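Tevetti T8 Electric Panel Van

Vans / Electric / Tevetti T8

Stock at Cullville depot: available
Delivery time for other colours: from November

The Tevetti T8 is a medium electric van for firms which make many short trips in a day. It is built by Tevetti together with Chou, who supply the battery and the motor. Torbridge is the importer for this model, and we do the preparation, the registration and all warranty work in our own workshop in Cullville.

Many of our customers had a diesel van of the same size before. For them the first question is always the range, so we give it here at the start. With a full battery the T8 drives 238 km in mixed use. In winter, with the heater on and many stops, please plan with less. If your daily route is near to this number, talk with us before you order, and we will look at the route together with you.

Load space

The load floor is flat from the bulkhead to the rear doors, and the battery lies completely under it. There are 8 lashing points in the floor. The sliding door is on the left side as standard. A second sliding door on the right can be ordered, but only from the factory, we cannot fit it later.

Rear doors open to 180 degrees. Glass in the rear doors is an option without extra price.

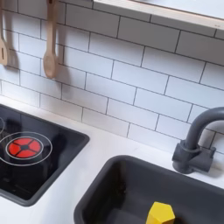

Fixed racks are possible on both side walls. The walls have threaded points for this, so it is not necessary to drill into the body. Please do not drill into the floor in any case, also not for small screws. Damage to the battery cover from drilling is not included in the warranty.

Charging

The charging socket is at the front, behind the flap. The van takes normal AC charging at the depot or at home, and also DC fast charging on the road. One cable for AC charging is delivered with the van. A wall charger is not included in the price, but we can offer one with the installation.

You can set the start time of charging on the screen in the cab, for example 23:00, if your electricity is cheaper at night. The setting stays saved until you change it.

Technical data

Model: Tevetti T8
Body: panel van, closed
Seats: 3 (2 seats as option)
Battery and motor: Chou
Range, mixed use: 238 km
Lashing points in floor: 8
Bulkhead: full height, with or without window
Colours from stock: white, grey

Leasing

Leasing is offered from 390 euro per month without VAT, after a first payment of 3,488 euro. The contract includes the yearly inspection, but tyres and insurance are not part of it. For an order of several vans we make a separate offer.

Older vans can be given in part payment. We need the service book and both keys for the valuation.

Service and parts

Usual wear parts are kept in Cullville. Body parts come from the Tevetti warehouse and need a few working days. During a warranty repair which takes longer than one day, you receive a replacement van, if one is free at that time. Please ask for it already when you book the repair.

Test drive

A test drive takes one hour and is possible with your own load on board. Please bring your driving licence. Appointments can be made by telephone or with the form on the contact page of Torbridge.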